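Forums > Automation > Kits and Hardware > Vetton hand-held gripper kit, worth it?
2 min read

wsotelo
Had the Vetton kit for 4 weeks. It came to 225 with the spare finger pads. The hinge is stiff at first but loosens up. My trouble is with crockery. Bowls are fine, flat plates are a pain to get a finger under.

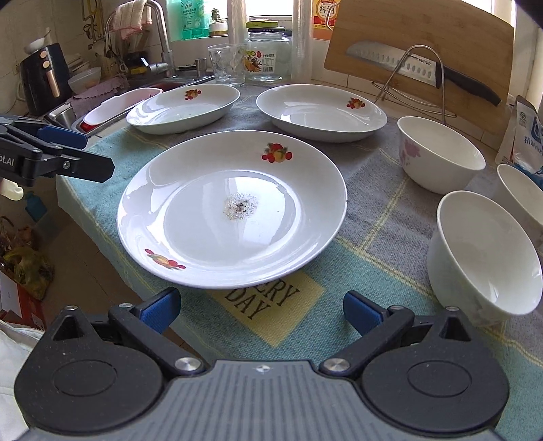

I've been going in at the rim from the side and tilting the wrist. Works on the round ones, less so on the ovals. Has anyone tried the softer Chae pads?

drurnetti_fan
Chae pads wear out too fast. Mine split in April. Stick with the stock ones and slow down.

Halldóra Briem
Disagree. I've done 3000 grasps on one set of Chae pads – no splits. Did you overtighten the screws?

drurnetti_fan
No. Set them as the leaflet says. Maybe a bad batch.

diltov22
For plates I'd look at the Diltov fingers instead. Thinner tips. You need 2 adaptors though, and they're sold separately.

wsotelo
Didn't know about the adaptors. I'll try one pair of Chae pads first and post back.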